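# Packing glass soda bottles in a foam tray

My sister-in-law Aldana Arancibia collects soda bottles, full ones, with the caps still on, and every July she drives a few of them up to the swap meet in Ellwood. I've been helping her pack for long enough that I have opinions, so I'm writing down how we do it (mostly for my niece Tara, who is taking over my half of the job this year!).

You'll want a molded styrofoam tray with round cavities, a soft brush, a roll of tape and a sturdy carton that closes flat over the caps. Old trays are fine if the floor of each cavity is sound. Ours sheds crumbs like a stale cake and we keep using it.

1. Brush the loose bits out of every cavity. A crumb under the base makes a bottle lean.
2. Wipe each bottle and look closely at the neck and the cap.
3. Hold the bottle upright by the upper part and lower it straight down until the base sits on the foam. Go slowly, and don't twist, or you'll scuff the label.

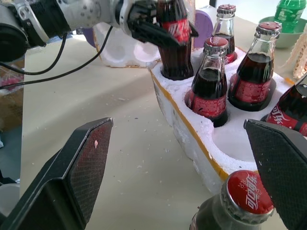 4. Start with the middle cavities and work outward, so you aren't reaching over glass you've already set down.
5. Give each bottle a tiny nudge with one finger. If it rocks, lift it out and fold a strip of tissue around the base.

Glass Coca-Cola bottles have been the easiest for us, and I'd begin with those if you're new to this. The bigger ones ride in a separate box, 2 to a layer, with a towel between them. It's 54 miles to Ellwood and the last stretch is gravel, so I tape the carton both ways and wedge it behind the front seat.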